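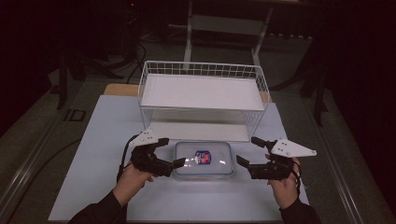

Lives of Barnau: A Biographical Dictionary of the Town and District

Edited by Adaeze Balogun
Marno Books
Hardback, sewn binding, ribbon marker
145 entries, 40 portraits, six maps
In stock

Overview

Anyone who has tried to find out who ran Barnau before the county took over will know the trouble. The big national dictionaries give you one bishop and a general who left when he was four. The mayors, the harbour masters, the women who sat on the school board and the man who fought the water company through three courts are scattered through newspapers, gravestones and boxes of letters. Adaeze Balogun has gone and got them all, and put them in one book that you can hold in one hand (just!).

Each entry gives birth and death where they are known, parents, schooling, offices held, and then the life itself, in plain sentences. The shortest runs to a single paragraph. The longest, on the lawyer and twice-mayor Emeric Katona, goes on for nine pages and could easily have been a book of its own. There he is defending the tram conductors one year and trying to ban their union the next, and the entry doesn't try to tidy him up.

Who is in it

To get in, a person had to have held public office in the town or district, or to have changed how it was governed. That second rule lets in some of the best people. There's a printer who ran both parties' election posters off the same press and was accused by each side of smudging theirs. There's a midwife whose notebooks were used as evidence when the parish boundaries were redrawn. There's a whole run of ferry owners from Flosurent, across the water, who never stood for anything and still got the bridge put off for a generation.

Living people are left out. So are people who only passed through, with one exception: the inspector whose report closed the old council, who stayed eleven days and gets two pages.

Entries are in order of surname. Where a family name was spelt more than one way, the form the person used when signing is the one chosen, and the others have a line of their own pointing you to it. It sounds like a small thing, but half the Barnau families changed their spelling at least once, and older lists have fathers and sons under different letters of the alphabet.

How the entries work

Take any of them and the shape is the same: name, dates, a line of offices, the life, then the sources. The sources are given at the foot of each entry, so you aren't flipping to the back with a finger in the page. Council minutes are quoted by sitting and item number. Letters are quoted by the box they are kept in. If a date comes from a gravestone and the church register disagrees, both are printed.

Names in small capitals have entries of their own, and this is where the evening goes. You look up one alderman, find he was sued by his brother-in-law, turn to the brother-in-law, and an hour later you are reading about drains. The drains are very good, by the way. Start with the entry on the borough surveyor if you want them in order.
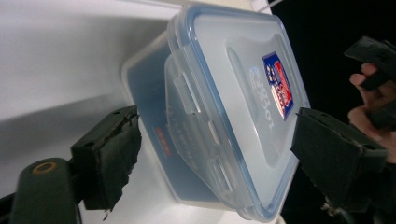

The index covers places and offices as well as people, so you can look up the post of market clerk and get everyone who held it, in the order they held it. Gaps are shown as gaps. Two clerks are known only from their initials in the accounts, and they are listed by those initials in the hope that a reader somewhere will know better.

Maps and lists

The six maps show the ward boundaries each time they moved, all drawn to the same scale so that you can turn from one to the next and watch the town creep uphill. The last shows the district with Flosurent added in. Streets that have been renamed carry both names.

At the back you'll find full lists of mayors, deputy mayors, town clerks and members for the district, with page numbers for those who have an entry. There is also a short guide to the old courts, four pages long, and worth reading first if you don't know a petty session from a quarter one.

The portraits

Wherever a good likeness could be found it sits beside the entry it belongs to. Some are studio photographs, some are drawings from the local paper, and one is a very angry cartoon. Captions say who made the picture and where it hangs or is kept now, if that is known.

About the editor

Adaeze Balogun taught history in Barnau for many years and began the dictionary as a folder for her sixth form, who kept asking who the streets were named after. She wrote most of the entries herself. Those by other hands are signed. Her introduction, on how a small town decides whom to remember, is a lovely piece of writing and makes no great claims for itself.

Changes in this printing

The first printing sold through and this is the second. Three birth dates have been put right, the entry on the Katona brothers has been split into two, and there's a new entry for the harbour master's widow who did his job for six years under his name. Page numbers up to the letter H are the same as before. After that they move on by two.

If you own the first printing, you don't need to buy the book again. Marno has put the changes on a folded sheet that tucks inside the back cover. Add it to your basket for nothing; postage is charged only if it travels by itself.

Details

Binding: sewn hardback in dark red cloth, printed jacket
Paper: cream, not glossy, takes pencil well
Type: a good readable size, with the sources one size down
Language: English, with original titles of office given in brackets
Extras: ribbon marker, folded street map in a pocket at the back

Libraries and schools

Orders of 50 copies or more go straight from the printer, so please allow longer for them. Schools can ask for the lists of office-holders as loose printed sheets, which are handy for pinning up. Reading copies are kept at the shop counter and you're very welcome to sit down with one.

Delivery

Parcels go out on Tuesday each week. Orders placed before noon that day will normally be on the van. The book is heavy, so it goes in a stiff card box with the corners padded.

Corrections

The editor keeps a running list and would love to hear from you, above all about the two market clerks. Write to her care of Marno Books, with the page number and, if you can, a note of where your information comes from. The next corrections sheet is planned for April.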